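We've got news, and I've been sitting on it for weeks!

January 2021 is the month Verivby finally gets a second home. If you've worked with us at any point you'll know we've been squeezed into the same two rooms over the print shop in Kositz for the past five years, with the email team on one side of a bookcase and the design team on the other. As of this month we also have a small office in Policarpio, and I'm writing this from it, on a folding chair, with a desk that's still in its box.

The move comes with a new client, and a pretty big one for us. Onik has asked us to take over its newsletters, its social channels and the launch campaign for its spring range. We pitched for it back in the fall against 3 other agencies (over video, with my neighbor's dog joining in for most of the second half) and I was sure we'd blown it. Then the call came while I was in line at the pharmacy, and I may have yelled.

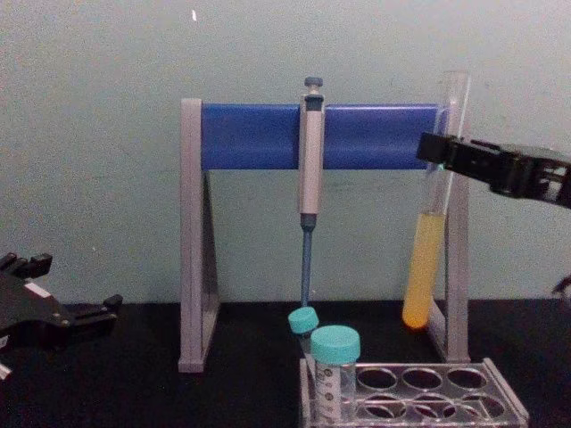 So what changes for everybody else? Not a whole lot. Your account manager stays the same, your monthly report will land when it always does, and the phone number is the one you already have. Kositz is still the main office and still where the mail should go. What Policarpio gives us is room for the content crew, plus a little corner for recording voiceovers, which up to now we've been doing in a closet full of coats.

We're hiring too. There are two jobs open right now, a copywriter and someone to run paid search, and both can be done from either office or from home while things are the way they are. You don't need an agency background for the copywriting one. I came to this from selling carpet, and half the team has a story like that. Send a short note and a couple of things you've written – a blog post is fine, so is a good product page – and please don't send me a 17-page portfolio. I did read the last one, but it took me two lunches.

The Onik work starts going out in February, beginning with a welcome series for new subscribers. I've seen the first drafts and I love them, especially the subject lines, which went through 21 versions before we all agreed on one.

There's no opening party for now, obviously. We'll do something when we can get people in a room, and there will be cake from the place across the street, which I have already tested more than I should have. The sign goes up next week if the paint is dry.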